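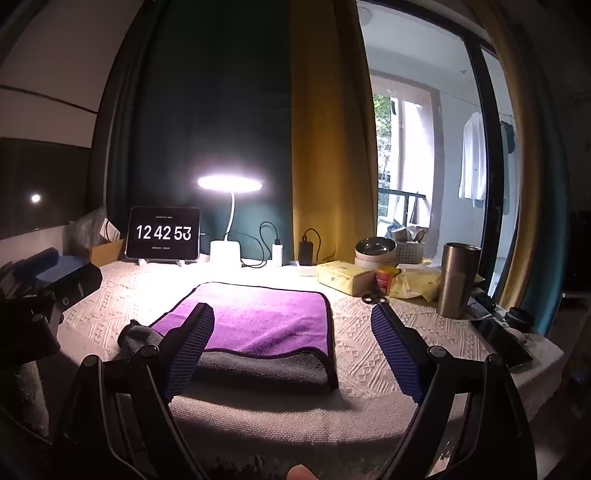

Quezada household textiles project
Progress report to Nomard, period ending May
Prepared by Telma Espinoza

1. Work completed

Folding trials for the two-sided microfiber towel (purple face, dark gray reverse) moved from the bench to a furnished table. The table is covered with a cream cloth with a raised zigzag weave, and ordinary household items stay in place during work: bowls, tissues, a desk lamp, a clock display. Fermín Benítez and Ivana Mansilla logged 1751 folds in the period. Each record gives the clock time, the face that ended up on top and the position of the folded edge.

2. Observations

The raised weave holds the gray side more than the smooth bench did, so the lower layer tends to lag when the upper one is pulled. Edge alignment is measured at the corners only. Under the lamp the purple face washes out in places
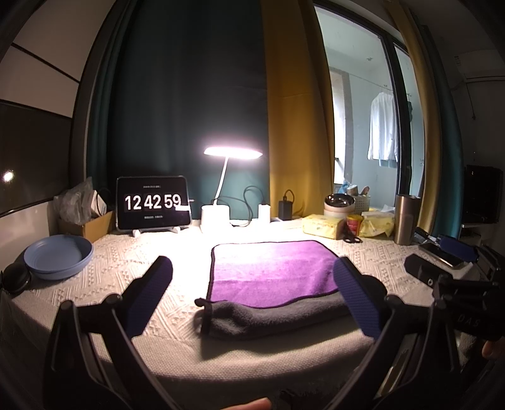 and the dark edging is the more dependable reference for judging alignment. Fold records now use the edging throughout – earlier entries based on the face color have been marked as such and kept.

3. Open items

Two towel sizes remain to be tested. Wenceslao Toledo has asked for a plain tablecloth as a comparison surface; the order with Orkik is placed, delivery in 12 working days. Lamp height was not recorded in the first two sets.

4. Budget

No change to the approved lines. The tablecloth is charged to consumables.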